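Workshop notebook, Skistwood paint room
8th February
Casein yellow, second go

Well, the kettle is on and my sleeves are stiff with lime, so I'd better get this down before I forget which bowl was which. Yesterday's bowls are still soaking in the sink, sorry, Ihor, I will get to them.

We're still after the yellow for the Zastania cupboards. The client wants it soft and a bit old-looking, and she wants it flat, with none of that plastic shine you get from a can. The first go dried far too lemony and it powdered off on my thumb, as anyone who borrowed my blue apron will have noticed. Bohdana thought the curd was to blame and I thought it was the pigment, and we had a very pleasant argument about it over soup that lasted longer than the soup did.

What I did today

Started from skim milk again, left on the shelf by the stove overnight with a splash of vinegar. It had curdled nicely by the time I came in, much tighter than last time. Strained it through the old muslin and rinsed it under the cold tap until the water ran clear, and then rinsed it once more, as Lieselotte always told me to. I think I skimped on this before! There was a sourness to the first batch that never left it, and you could smell it on the test boards days later.

Weighed out 70 grams of curd and worked in the lime putty with the back of a wooden spoon. It goes lumpy and hopeless for a while and then all at once it slackens into something like thin custard. I do love that moment. Pushed it through the sieve twice. For the pigment I used yellow ocher from the Mykhailiuk tin, wetted to a paste overnight, with a very small pinch of raw umber to take the sweetness off. Marta had left me a note suggesting a touch of chalk as well, so I split the bowl and put chalk in one half only.

Boards are labeled plain and chalk on the back, in pencil. Please don't use the felt pen on these. The lime eats it, or bleaches it, or whatever it does, and last week we had a row of lovely samples and no idea what any of them were.

How it went on

The plain half brushed out beautifully on bare pine. I used the wide brush with the short bristles and kept it moving, and there was hardly a drag mark. On the primed board it crawled a little at the corners, so I'd say primed wood is out unless we scuff it first, and I don't much want to be scuffing a whole kitchen.

The chalk half was thicker and a good deal kinder to the knots. It covers in two coats where the plain one needs three. The color is paler, naturally, more like the inside of a banana skin than the outside (Yannick's words, and I can't better them). I thinned the last of it with a spoonful of water and tried it as a wash over the plain, and that may be the nicest surface of the lot. It has a cloudy look, as if somebody's grandmother had been wiping it down for years.

Both halves are past using now. They thickened up in the bowl while I was on the phone with Skirkberg about the hinges. Mix small, use it up, don't answer the phone.

Rub test

Boards from the first go went under the felt pad while I was mixing, set for 3,000 strokes. The unoiled one was down to bare wood long before the end. The one with a coat of linseed lost its bloom and went a little patchy in the middle, but the color held. So oil over the top for anything near a handle, and I'd leave the insides and the backs dry. The oil does deepen the yellow quite a lot, and we have to allow for that when we choose, or she'll get mustard.

I'd like to leave the new boards for 23 hours before they get any oil at all. They're on the high shelf, away from the radiator.

Thoughts on choosing it

The trouble with yellow is the company it keeps. I held the chalk board against the cream tile and it looked positively green, then carried it over to the oak and it warmed right up. Her countertop is going to be white and the hardware black, and I had been judging everything against our brown bench, which flatters anything you put on it. From now on, samples get looked at on something pale with something black close by.

Yellow with black on a pale ground:
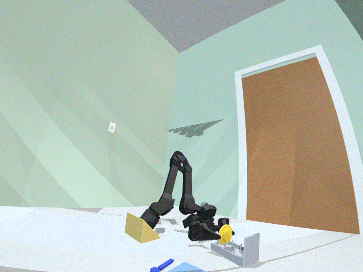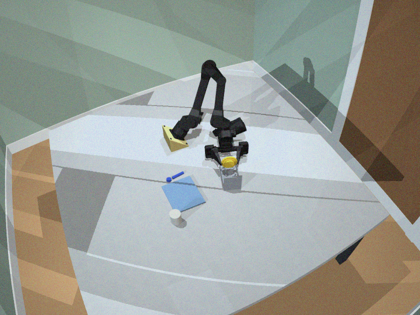
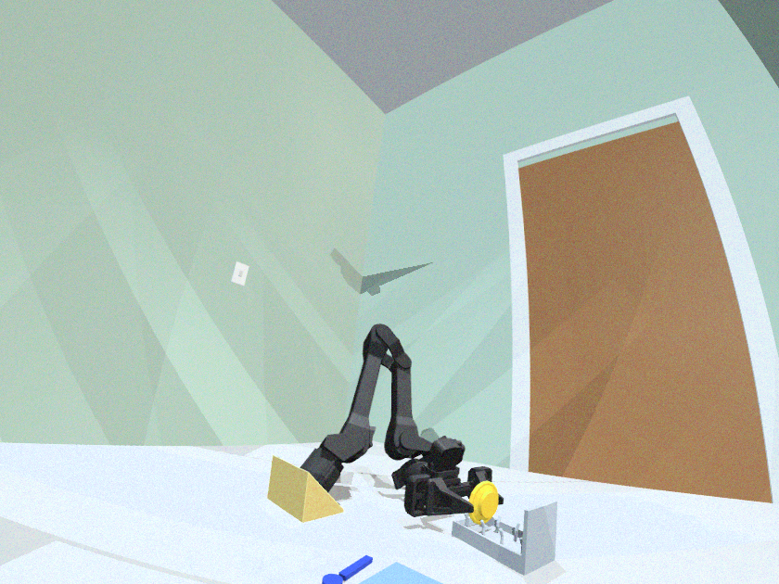

Still to do

Order more lime putty, the tub is nearly scraped out. Ask for the same batch if they have it, the lid says 1,532.

Oil one plain board, one chalk board and the washed one, and leave a partner for each of them dry. Thin coat, wiped back after a few minutes. Rags go flat over the outside rail to dry, never balled up in the bin, and I'm going to keep writing that in this book until we all do it.

Try the curd with borax in place of lime. Lieselotte swears it brushes more smoothly and keeps better, and it would be gentler on my hands, which look like an old map this week. I don't know what it will do to the surface once dry, so start with a small bowl.

Marta, could you cut me a few more pine offcuts, hand length, with at least one decent knot in each? The clear ones tell me very little.

Bohdana has the muslin to boil. The vinegar is behind the flour.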